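We use cookies to improve your experience on this site. By continuing to browse you accept our cookie policy. [Accept] [Settings]

Dish rack on a wood table, no counter space - what do you put under it?
Posted Mar 29, 2021 by evden_kitchen

My counter is 180 cm end to end and the sink takes the middle of it, so the drying has moved to the table. The rack is a gray plastic one with raised walls and an open lattice floor. I like it, except that the floor lets everything through and the table is real wood. I already have two pale marks near the wall.

What do people use underneath? I had a towel there but it stays damp until the next day and starts to smell.

munasinghe2
Boot tray. Any flat plastic tray with a lip will do. Pull it out at night, tip it in the sink, wipe, put it back. I've done this for four years on a pine table and the wood is fine.

orkivon
I don't agree with the tray. Water sits in it under the rack and the air can't get to it, so you end up with slime on the feet. Get a rack with its own spout and put the spout over the sink.

evden_kitchen
The table is across the room from the sink, so a spout is no use to me.

orkivon
Then the rack is in the wrong room. Dry by hand and put things away. It takes up to 2 minutes if you don't let it pile up.

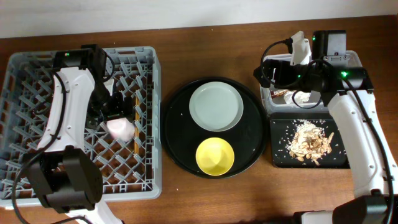 evden_kitchen
I'm not going to dry by hand every time. What I do now is split things up. The rack stays on the left and takes the odd bits and the long thin utensils, laid flat. The round black tray goes next to it for dishes, and I keep a clear-ish container and a rectangular black tray on the right. It does use up most of the table. The round tray has a thin rim, so I wondered if it could go under the rack, but the rack is squarish and I think the corners would stick out past it.

munasinghe2
They will, and the corners are where it drips. Use the rectangular tray if it's big enough. If it isn't, measure the rack with a tape before you buy anything. I bought one by eye and had to give it to my sister for her plants.

umunier
I'd keep the round tray for what you're doing with it. You can carry it straight to the cupboard and unload it there, and that saves a few trips.

On the long utensils, mine slip through the gaps in the lattice if I stand them up. Laying them across the strips works, but they take longer to dry underneath. I turn them over once.

orkivon
Or stand them in a jar.

umunier
A jar holds water at the bottom. I threw out a bamboo spoon last July that had gone black at the end.

evden_kitchen
OK, going to measure tonight and look for a tray with a proper lip. Any suggestions for the marks that are already there?

munasinghe2
Let the wood dry out fully first, a week at least. Then a little oil on a cloth, with the grain. Try it on the underside before you do the top.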